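Home Help Board > Kitchen & Laundry > Stains

Getting candle wax out of a linen tablecloth

Posted by Bianca Surdu, Feb 13, 2019

Hi everybody, hoping someone has been through this. We had my in-laws over for dinner and I used the good tablecloth, the cream linen one my aunt gave us when we got married. One of the tapers leaned over during dessert and by the time I noticed there was a big puddle of dark red wax right in the middle. I did the thing you're probably not supposed to do and wiped at it with a napkin while it was still soft, so now there's the puddle plus a long smear heading toward where my father-in-law was sitting.

I've picked off what I could with my fingernail. What's left is sunk down into the weave and there's a pink shadow around it. I've read that you can iron it out through paper, and I've also read that ironing sets the dye forever, so I'm scared to try anything. The tag says warm wash, no bleach. It's never been in a dryer. Can I save this or should I start shopping? I saw one I liked at Cungate but they want 200 dollars for it and I'd be nervous every time somebody picked up a fork.

Paula Gavrilă

Just iron it. Paper towel on top, hot iron, done. I've done it a bunch of times and never had a problem, but mine were always white candles so I don't know about the red.

Elmarie Mkhize

Oh no, red is the worst one! But I don't think you need to go shopping yet. I host the holidays for my whole family and I've had wax on pretty much everything I own (including, one year, the dog's bed), so here's what I'd do.

Don't iron yet. Fold the tablecloth up so the wax is on top and put it in the freezer in a plastic bag for a couple of hours. Then lay it on a hard surface and scrape with the edge of a butter knife or an old plastic card, going along the threads and never across them. Way more comes off than you'd think, even from a smear. Flip it over and do the back too, there's always some back there.

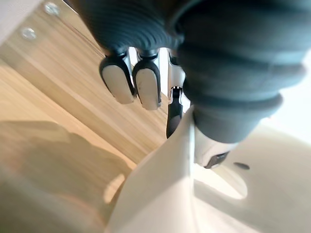 Next is the ironing, and Paula's right that it works, but with colored wax I'd go slower. Use the lowest setting that will soften the wax, no steam, and put plain white paper towels above and below the cloth. Press down for a few seconds, lift, and move to a clean bit of towel every single time. The mistake I made early on was leaving the same towel there and basically printing the red right back into the fabric. Brown paper bags work as well, just watch out for the ones with a store logo – I've ended up with half a logo on a napkin.

When the towels come away clean you'll probably still have the pink. Dab it with rubbing alcohol on a cotton ball, working from the outside in, and try it on a corner of the hem first. After that a little dish soap, let it sit, and wash it warm like the tag says. Hang it up to dry. If there's any pink left, do the alcohol again before it goes anywhere near a dryer!

Mine took 2 rounds and I can't find the spot anymore unless the sun is right on it. The smear may come out easier than the puddle, by the way, it's thinner.

Domnica Munteanu

Agree with the freezer. I'd skip the alcohol and use an oxygen powder soak overnight, which took cranberry candle out of my runner last July. It was cotton though, and I did have to soak it again the next night. Check that your powder doesn't have bleach in it.

If you really don't want to mess with it, some dry cleaners will do wax. The one near me charges by the piece and wants to know what color the candle was, so keep the stub.

Bianca Surdu

Thank you all so much! It's in the freezer now between the peas and the waffles. Going to try Elmarie's way first and the soak if that doesn't get the pink. Paula, I'm switching to white candles either way.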